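The Long Life of the Junk Drawer

My grandmother kept hers to the left of the stove, and it stuck. You had to lift and pull at the same time, and if you pulled too hard the whole thing came out in your lap, rubber bands and birthday candles and all. I can still hear it. I've lived in 3 houses since I left hers, and every one of them has had a drawer like that within a week of the boxes coming in, though I never once set out to make one.

I got to thinking about this in June, when I spent a long afternoon at Trundley, a secondhand store that takes up most of an old feed warehouse on the edge of town. They buy up kitchens there, whole kitchens sometimes, and the cabinets come in with the drawers still full. The people at the counter used to dump the contents. Now they tip them into shallow trays and set them out by the register, a dollar a scoop, and on a Saturday you'll find grown adults standing three deep and stirring through them with one finger.

I bought two scoops. I got a brass key with no number on it, a church fan, four thumbtacks, the little crank from a can of sardines, and a book of matches from a supper club called Escobedo that closed before I was old enough to drive. I don't need any of it. I've had the matches on my windowsill ever since.

There is a whole shelf of books telling us to get rid of the drawer, and I've read most of them, usually in bed, feeling guilty. They want dividers. They want a label on each divider. I did try it once, with a bamboo insert from Huner that cost more than I'd like to say, and for a while it was lovely. The batteries had a slot and the tape had a slot. Then somebody came home with a spare button in a tiny plastic bag, and there wasn't a slot for a button, so it went on top of the batteries, and you can guess how things went from there.

My neighbor across the street goes about it differently. Every New Year's Day she empties the drawer onto a bath towel and makes herself hold each thing. Last time there were 143 of them — she wrote the number inside the lid of a shoebox, where she keeps the tally from other years — and she threw out 7. The rest went back in, and she had a cup of coffee and felt she'd done something with the day. I admire that more than the bamboo.

What I like best is how a drawer holds on to the people who used it. When we cleared my grandmother's house we did the closets in an afternoon and the china in an hour, and then my sister and I sat on the kitchen floor with that drawer between us until it got dark. There were grocery lists in there in her handwriting. There was a tape measure from Jondavine, the dress shop where she worked before she married, soft as a ribbon and missing its first inch. She must have known about the inch, because her hems were always right.

My sister took the tape measure and I took the drawer itself. It's out in my garage now, holding picture hooks, and it still sticks. 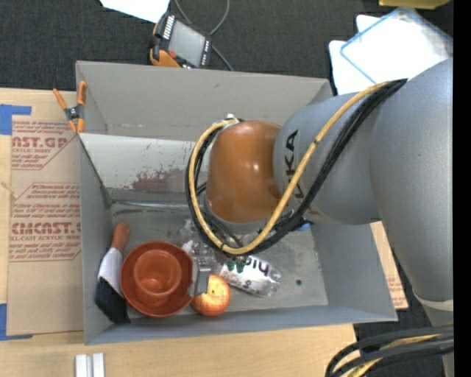 A small group of objects in an open gray bin, with a KUKA robot arm reaching over it.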